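Skilley Cable Ferry – Frequently Asked Questions

Last updated 2023-02-28. Old version of this page had the wrong fares, please ignore any printouts.

Where does it cross?

Between Skilley landing (east bank) and Bostetley (west bank). Same spot as the old rope ferry, give or take the new ramp. If your GPS sends you to Bahrami Road, turn back, that's a dead end with a gate on it.

Is it a car ferry?

Yes. Small one. Cars, pickups, bikes, people on foot. No semis, no RVs over the posted length. Trailers – ask the deckhand before you drive on, not after.

How long does it take?

10 minutes bank to bank once the gate is down. Loading is extra. High water, longer.

What does it cost?

Foot passengers and bikes ride free. Car or pickup is $2 each way. Motorcycles 75 cents. Cash only, exact change is a big help. We do not take cards and there's no signal in the middle of the river anyway.

Do you have a pass?

Yes, $100 for the year, one vehicle. Sold at the landing office in Skilley. Runs from the day you buy it. Sticker goes on the inside of the windshield, driver side. Lost stickers are replaced once, free, bring the registration.

When does it run?

Daylight only. First boat at sunrise, last boat leaves Skilley half an hour before sunset. The board at the landing has the times for the week. We close for high water, ice, fog, and when the cable is being inspected. Cable inspection is usually in December, a few days, dates go on the board and on the phone line.

How do I know if it's closed?

Call the recorded line, it's changed every morning and again if anything happens. Also a red flag at both landings. Red flag = closed, don't wait, go around by the Brotedard bridge. Yes it's a long drive. Sorry.

Can I reserve a spot?

No. First come first served. School bus and emergency vehicles go to the front, always.

Why not just build a bridge here?

We get this one every week. Short answer, the state looked at it more than once and the traffic numbers never got there. Banks are soft on the Bostetley side too, so the approach would have to start way back in the bottomland. The ferry is cheaper to run than the bridge would be to build, and as long as that holds we expect to keep going. Not our decision.

How old is the ferry?

Depends what you mean. There's been a crossing here since before the town had a name. Flatboat and poles first, then a rope, then the wire cable. The steamboat landing was a little downstream, you can still see pilings at low water. The steamboats and the ferry did not get along, the rope had to be dropped every time one came up, and there was at least one lawsuit over it. The present boat is steel and replaced a wooden one that is now rotting behind the Bostetley feed store. Please don't climb on it.

Was there really a ferryman's house?

Yes, on the Skilley side, up the bank from the ramp. Ferry keepers and their families lived there till the county put the job on shifts. People rang a bell on the far bank and the keeper came down, any hour. The bell is in the landing office now. You can ring it if you ask.
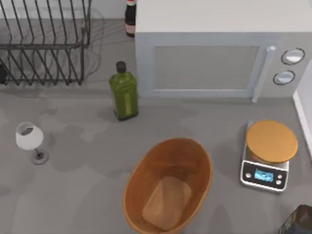

Maureen Bickerstaff wrote in to say we have the bell wrong: the one in the office came off the Brotedard school, and the real ferry bell went in the river when the bank caved. She remembers people hollering across for a good while after that, till somebody hung up a plow disc and a hammer. We're looking into it. If you have a picture of either bell in place, bring it by, we'll copy it and hand it right back.

Can I fish off the ferry?

No. Off the bank below the ramp is fine with a license. Keep lines well clear of the cable.

Can I take my kayak past the cable?

Yes but look first. When the boat is moving the cable comes up near the surface and it will flip you. Wait until the ferry is tied up and the deckhand waves you thru. Do not grab the cable. Do not tie off to the cable.

Dogs?

On a leash or in the car. Horses – call ahead, one at a time, led not ridden.

Do I have to stay in my car?

No, you can get out once the chains are up and the brake is on. Stay behind the yellow line. Kids hold a hand. Life jackets are in the box by the rail, all sizes, put them back after please.

Can we get married on it?

It's been done. Has to be a regular crossing, we can't close the boat to traffic, so you may have a pickup full of hay in your photos. Regular fare.

Do you do school groups?

Yes, spring and fall, weekday mornings. Kids ride free on foot and the deckhand will talk about the river if its not busy. Call the office to set a date. Bus parks on the Skilley side, there's no place to turn one around at Bostetley.

I left something on the boat

Landing office, ask for the lost and found box. Keys get turned in to the sheriff if no one picks them up.

Who do I complain to?

Landing office, or write to the county road department. The deckhands don't set the fares or the river level.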